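Home | Stories | Visits | Listen | About

We use cookies to remember your player volume. By staying on this page you accept them. OK

A day inside Radio Kenik

18 February 2020

I have listened to Radio Kenik since my first winter in this city, when I had a small kitchen radio and not many friends. The station opens its doors to listeners one time per year, and this year I finally got a place.
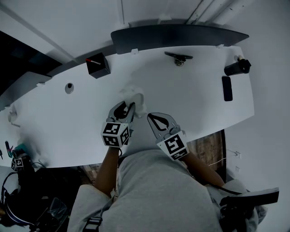 I had sent the form already in November, on the first evening it was possible, because the year before I waited two days and the list was full. The confirmation came with a map, a request not to wear strong perfume in the studios, and the number of my group. I was in the second group, the one which starts with the music library and ends with the live show.

The station is on the upper floors of an old telephone exchange on Melnychuk Street. From outside you would not guess it. The door is narrow, the bell has no name beside it, and the elevator takes four people if they like each other. I walked up. On every landing there are framed playlists from past years, typed, with corrections in pen, and I was already late for my group when I stopped reading them.

The music library

I expected that the library would be a computer. Part of it is. But the hip-hop and soul programs still keep their records on shelves, and the librarian told us that there are 2618 of them in the main room, not including what the hosts take home and forget to bring back. Each sleeve has a white card inside. When a host plays the record on air, he or she writes the date and sometimes a comment. I pulled out one single from the nineties and the card was full on both sides. The last comment said only "side B is better, play side B." I agree with this comment.

A man in our group asked if they would sell the duplicates. The librarian laughed and said he was the first one today, but it was still early.

It was also explained how a new song gets on the air. Every week the music team receives more files than anybody can hear to the end. They sit together and listen to the first minute of each, and any one person in the room can say "continue." If one says it, all must listen to the whole song. I like this rule very much. I tried to imagine it at my own work and could not.

Studio 2

The bigger studio is the one where the talk shows are made, and it is much smaller than it sounds. On the air I always imagined a kind of hall, maybe with a sofa. There is no sofa. The host and the guest sit so close that their knees could touch, and between them is only the table and two microphones on arms. The sound engineer said that this distance is on purpose. When people sit far from each other they begin to make speeches.

We were allowed to put on the headphones and say one sentence each. This was the part I had been a little afraid of, because I know I have an accent, and in headphones you hear yourself from very near. I said the weather. My voice came back lower and slower than I thought it was, and it was not so bad. A girl of maybe ten years, who was there with her father, made the full introduction of the morning show from memory, with the jingle, and got applause through the glass.

The microphones are made by Ravetti and they are older than most of the staff. The engineer repairs them himself. He let us hear the same sentence through an old one and a new one and asked which we preferred. The group was divided and he did not tell us the right answer, if there is one.

How an interview is prepared

For me this was the most interesting half hour. A producer of the evening show, Pradik, showed us what lies on the table before a guest arrives. The show is named after the café where it was first recorded, and it invites mostly rappers, DJs, and sometimes an actor with a new film. I knew that there must be questions on paper. I did not know that there are so many, and that most of them will not be asked.

She gave us copies from an old program to look at. The first page has the facts: how to say the name, the new album, which subjects the guest prefers to leave out. The second page has 30 questions in the order of the guest's life. The host reads them all in the afternoon and then leaves the paper outside. If something was important enough, the producer said, it will come back to her during the talk.

Somebody asked what they do with a guest who answers only yes and no. The producer said they play a song, switch off the microphones, and the host asks about food. Usually the guest is still talking about food when the song is over.

The live show

At the end we sat on folding chairs behind the glass and watched the first hour of the afternoon program. We had to turn off our phones, also the vibration. The red light is real and it is brighter than I expected.

What surprised me was how quiet it is. In the control room you hear the show from one small speaker, and people speak with their hands. Two fingers means two minutes, a flat hand means go on, a closed fist means finish now. The host looked at the closed fist, nodded in a friendly way, and continued for one more story. The engineer did not look surprised. The news started eight seconds late, and I heard later from a neighbor who listened at home that she did not notice anything.

During the last song the host came out to us and shook hands with everybody. I had prepared something to say about my first winter and the kitchen radio. I said "thank you for the show," and then I forgot the rest. Next time I will write it on a card.

If you want to go

The visit is free but you must register. It takes nearly the whole afternoon, and there is one short break with tea. The stairs are steep, so write in the form if you need the elevator and they will keep it for you. Children can come with an adult. You may take photos in the library and in the corridor, but not when the red light is on. There is a small table near the exit with T-shirts and the yearly compilation CD. I bought the CD, although I have nothing at home to play it on, and my sister has promised me her old player.

Share this story | 14 shares | 3 comments

Previous visit | Next visit | Back to Visits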